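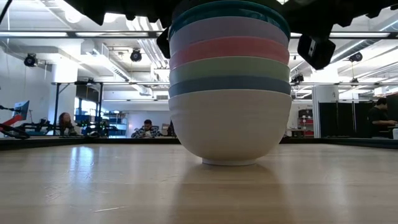 Our project follows Waster, a four-piece country rock band from the river town of Susa, from their first bar gigs to their second album, and I loved nearly every hour of it! We had one semester, 56 songs to get through (demos included) and a singer, Dezső Pintér, who answered every email we sent him. I started thinking of the band's sound like stacked bowls, the plain off-white one at the bottom and the slate blue, sage green and coral pink ones sitting inside it. The off-white bowl is the rhythm guitar. Take any Waster song, strip away the fiddle, the steel and the harmonies, and that steady strum is still holding the rest up.

## What we listened for

We split the songs by record and noted tempo, key and who sang lead. The first album, *Prasertsri*, is named after the street where they rehearsed. It was cut in one July, and only 510 copies were pressed. You can hear them rushing, in a good way – "Revard" speeds up so much by the last chorus that the drummer is almost playing a polka.
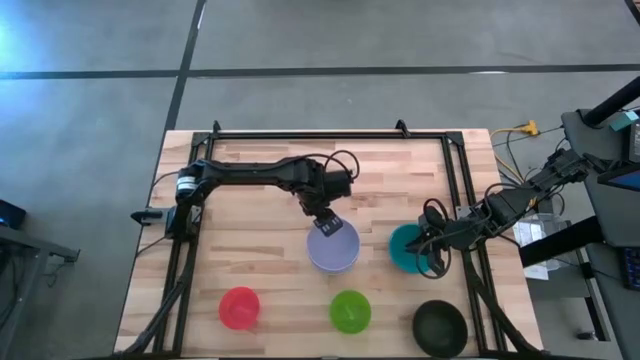 *Figure 2. Lavender bowl on the butcher-block tabletop.*

The second album is slower and sadder, and it sold 4000 copies, mostly at shows. Pintér told us he wrote the ballads after 10 p.m. with the radio off. Our favorite find was a live tape with 30 minutes of songs that never made either record. We still have the fiddle tunes on side B to transcribe.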